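Dradgate Radial Inner Tubes for Classic and Light Commercial Wheels

Part group: 838
Page last revised 3/19/18

The Dradgate tube is a butyl inner tube made for use inside radial tyres on wire wheels, riveted steel wheels and older pressed steel wheels that will not hold air on their own. It is supplied in 13, 14, 15 and 16 inch rim sizes, with a choice of rubber-covered or all-metal valve stem.

Why a radial tube is specified

A radial tyre flexes more at the sidewall than a crossply of similar size. A tube made for a crossply can chafe and crease at the shoulder when it is fitted inside a radial, and the usual result is a slow leak along the fold. The Dradgate tube has a thicker shoulder section and a splice that is rolled flat before curing. It may be used in crossply tyres as well. A tube marked for crossply only should not be used in a radial at any price.

Sizing

Each tube covers a range of tyre sizes, and the range is moulded into the rubber near the valve. Choose by the tyre that is on the car now and ignore the size in the handbook if the two differ. If your tyre falls between two tubes, order the smaller. An undersized tube will stretch a little to fill the casing, but an oversized one has to fold somewhere.
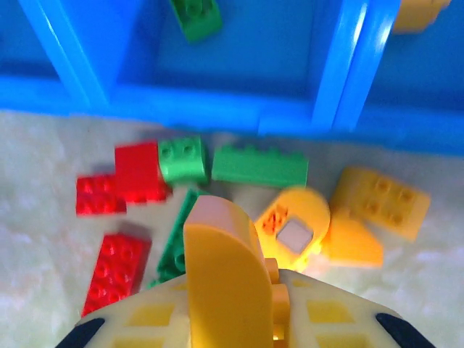 The 15 inch tube is the one most often ordered wrongly, as there are two versions. The narrow version suits sections up to 165 and the wide version suits 175 to 205. Both are held under the same part group with the suffix N or W. Please quote the suffix on telephone orders - we cannot work it out from the make of car.

Valve stems

The rubber-covered stem (Orkura pattern) fits a 16 mm valve hole and is the normal choice for pressed steel wheels. The all-metal stem is made for smaller holes and is fitted with a threaded collar. If your wheel has been drilled out at some point in its life, measure the hole before ordering. A reducing bush is available separately. Do not fit a small stem in a large hole without one, as the stem will lean and the base will tear.

Wire wheels

All wire wheels need a rim tape between the spoke ends and the tube. We supply the Lasura tape, which is a continuous rubber band with a single valve hole. File down any spoke that stands proud of its nipple before the tape goes on. Two layers of tape are not a substitute for filing. Old tape should be thrown away at each tyre change.

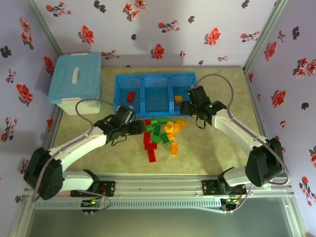 Sorting tray in three compartments, with a lidded storage box to its left.

Fitting notes

Remove paper labels from the inside of the tyre. They will wear through a tube in a few hundred miles. Brush the casing out, dust the tube with French chalk and put in just enough air to give it shape. Seat the beads, let all the air out, then inflate again to running pressure. The second inflation allows any creases to settle. Use tyre soap sparingly and none on the tube itself.

Specification

Material: butyl
Weight, 15 inch W: 650 g
Valve core: standard short
Colour: black
Sold: singly
Rim tape: not included

Supply

The tubes are made for us by Cherkaoui to our own drawing. At the time of revision there were 222 of the 15 inch W in stock and 116 of the 16 inch. The 13 inch with metal stem is out of stock and is next due in May. Back orders are accepted and no payment is taken until despatch.

Tubes may be returned unused in the original bag. A tube that has been inflated inside a tyre cannot be taken back as unused, but suspected faults will be inspected. Send the tube complete with its valve core and mark the leak with chalk or crayon. Please do not patch it first.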